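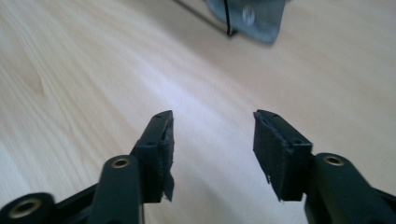
Speaker notes: Six weeks with the Starkier hand-held gripper kit
By Vlastimil Gajdoš
August
6 min read

Start with hello, then straight in. Keep the kit on the lectern until the pads part, then pass it along the front row.

So, who has had a sales person put a gripper in their hand and say "go on, squeeze it"? Wait for hands. That was me in the spring, at the Plomska open day, and I liked it so much that I asked for one on loan before I'd finished my coffee. Starkier sent the full kit. I paid nothing for the loan, and they haven't seen these notes.

What you get: the gripper itself, a camera mount, a spare pair of fingertips, a bag of pads, a small wrench and a printed booklet. The list price is 653 euros. You bring your own camera and your own computer.

We used it at the Štefanec workshop for tabletop jobs. Folding cloth, picking up pouches and bags, moving small boxes from one side of the table to the other. A person holds the tool and does the job, the camera records it, and the recordings go into training for the arm. You all know the routine, so don't linger here.

First thing I love: the feel. The linkage moves so smoothly that after ten minutes you forget you're working through a tool (my daughter buttered bread with it, show of hands for who else would try that). Both fingers close together and meet in the middle every time I checked. We had 12 people use it, some with big hands and some with tiny ones, and only one asked for a different grip.

Second thing: you can get at everything. There are screws where you want screws. I took the whole front end apart on a kitchen table with the wrench from the box and had it back together in 40 minutes, and that includes looking for a washer under the fridge. Second try was much faster. Compare with the Hirkach we had last year, where changing a fingertip meant mailing the thing back! Be fair to Hirkach here, their newer model may be different and I haven't held it.

PAUSE. Water.

Now the pads. Slow down for this part, it's what people will ask about.

The dark fabric pads on the fingertips are where the grip comes from, and on soft things they're wonderful. Thin cotton, a strap, the edge of a folded shirt, you just touch and lift. But look at the pair on the tool when it comes round. The edges fray. A flap starts to hang off the lower end of one, a corner tears on the other, and you get little loose fibers. I'd still record with pads like that for soft items. For anything small and hard I'd change them first, I found the grip got vague with coins and keys.

Changing them is easy. Peel, wipe the tip clean, press on the new one, leave it for an hour. The bag in the box holds 8 pads, so four changes. I would like twice that, please, and I've written to Starkier to say so. They answered the same afternoon, which I mention because it matters when you're stuck.

Third: the camera mount. You get both fingertips in view with plenty of table between them, and that's a really nice working view. Two tips from us. Set your focus at the distance where you pick things up and then tape the ring, ours crept. And watch bright light on a pale table. Pale wood can go almost white, and then you lose the grain and the soft shadows that help you judge where a cloth ends. We hung a bedsheet over the window. A dull gray mat would do it too.

What I'd change, quickly:
More pads in the box.
A locking ring on the camera mount.
The booklet has one drawing of the linkage and it is the size of a stamp.
A wrist strap. I dropped it once. It was fine. I wasn't.

Who should buy one? If you collect your own tabletop recordings and you like fixing your own tools, yes, go for it. If you need to lift heavy parts, look at something else, we never tried anything heavier than a full lunch bag.

(If running late, skip to the question slide. If early, tell the washer story properly.)

Questions. Likely ones: battery (there isn't one, the hand does the work), left-handers (works fine, two of ours are), can you buy the pads separately (yes, by the bag). Ask for the kit back from the front row before people go to lunch!

Recent talks
Taping down cables that people will trip on anyway
Folding shirts with one arm: notes from Štefanec
Hirkach fingertips, a year on
What we saw at the Plomska open day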